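Section 4 – Washing and drying your Skurneo heated throw

Read section 3 first (taking the control off). If you skipped it go back, won't take long.

Applies to all Skurneo throws with the four-pin connector. Older two-pin throws have their own sheet, ask for sheet 73.

4.1 Before you start

1. Switch off at the control. Light out.
2. Unplug from the wall.
3. Leave it flat until the whole throw has cooled. Don't fold it while warm.
4. Squeeze both tabs on the connector and pull straight. No twisting. If it sticks, wiggle up and down, not side to side.
5. Put the control and cord somewhere dry. They never get washed. Not even wiped with a wet cloth – barely damp, then dry right away.
6. Look at the socket on the throw. Lint in there? Soft dry toothbrush. No pins, no paperclips.

CAUTION: If you see a brown mark anywhere near the socket, stop. Don't wash, don't plug back in. Go to section 7.

4.2 Check the wires

Do this every wash. Hold the throw up to a window or a lamp and run your hand along each row. You should feel the wire as a thin even line. What you're looking for:

- a wire that crosses over another wire
- a lump or a sharp kink
- a loose end poking through the knit
- a row that has come away from its stitching

Any of these, the throw is finished as a heated throw. Cut the socket off so no one else plugs it in. You can keep it as a plain blanket if no wire ends are showing.

Note: small wrinkles in the wire rows after storage are normal. Smooth them by hand, then check again.

4.3 Machine wash

Front loaders and top loaders without a center post are fine. Top loader with a post – hand wash instead, see 4.4. The post catches the wire rows.

1. Soak 10 minutes in cool water with a little mild liquid soap. No powder, it sits in the knit.
2. Gentle cycle, cool, two minutes of actual washing. Set a timer, most machines run longer by default.
3. Rinse in cool water.
4. Short slow spin. Lowest setting you have.
5. Take it out straight away. Don't leave it wadded up in the drum over night.

Wash it alone. Towels wrap round it and zippers snag the knit. No bleach, no softener, no dry cleaning. Dry cleaning fluid eats the wire covering and you won't see it happen.

4.4 Hand wash

1. Bathtub or big sink, cool water, small squirt of soap.
2. Push down and let up. Don't scrub, don't rub one part against another.
3. Drain, refill, push down again. Repeat untill the water is clear.
4. Roll it in a dry towel and press along the roll. NO WRINGING.

Pet hair: lint roller before the wash, while it's dry. Much easier.

4.5 Drying

Two ways. Air drying is slower and better for the throw.

Air drying

1. Lay it flat over something smooth and wide. A table, a clean shower rail, two lines side by side. One thin line leaves a crease right across the wires.
2. Pull the edges gently by hand back to square. The knit stretches when wet so don't let one heavy corner hang lower than the rest.
3. Turn it over after a few hours.
4. Keep off bare wood, water marks the finish. Glass or tile is fine.
5. No clothespins or clips on the wire area. Hem only.

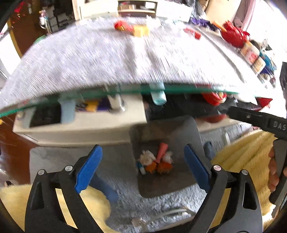

Tumble drying

1. Heat the empty dryer on low for a few minutes.
2. Put the throw in, low heat, 10 minutes at most.
3. Take it out still damp. Finish flat as above.

CAUTION: Never dry the throw by switching it on. Never plug in a throw that is damp anywhere, socket included. If you can't tell, wait another day.

CAUTION: Coin laundry dryers run too hot even on low. Don't.

4.6 Putting it back together

1. Throw fully dry. Press a tissue against the socket, it should come away dry too.
2. Repeat the wire check from 4.2.
3. Line up the arrow on the connector with the arrow on the socket. Push till both tabs click.
4. Spread the throw out flat. Plug in, set to 1.
5. Wait 10 minutes, feel all over with your palm. Even gentle warmth, corners a bit cooler, OK.
6. Hot spot or cold stripe – switch off, unplug, section 7.

Blinking light after plugging in: connector not all the way home. Unplug from the wall, reseat it, try again. Still blinking, error 133, see the table in section 6.

4.7 Storing for the summer

Wash first. Moths like skin oil more than they like wool. Roll it loosely or fold it big and soft, nothing heavy on top. Control goes in the same bag but not inside the fold. Breathable bag, not the plastic one it came in. Most people put theirs away in June, wherever you live make sure the closet isn't damp.

Don't store it under a mattress. Don't store it on top of a water heater (we get these back every year).

4.8 Parts for this section

Control and cord, four-pin: part 268
Storage bag, cotton: part 3164

Order from Pencombe service desk, give the code on the sewn-in label. If the label has washed out, send us the number on the back of the control instead. Ask for Sosina Moges or Beat Reisinger. Replacement controls from other makers will fit the socket but must not be used, pins are wired different.

Section 4 revised Aug 16, 2023, B. Laxdal. Replaces all earlier washing sheets. The 30 minute tumble time in the old sheet was wrong, please cross it out.

Section 5 – Using the timer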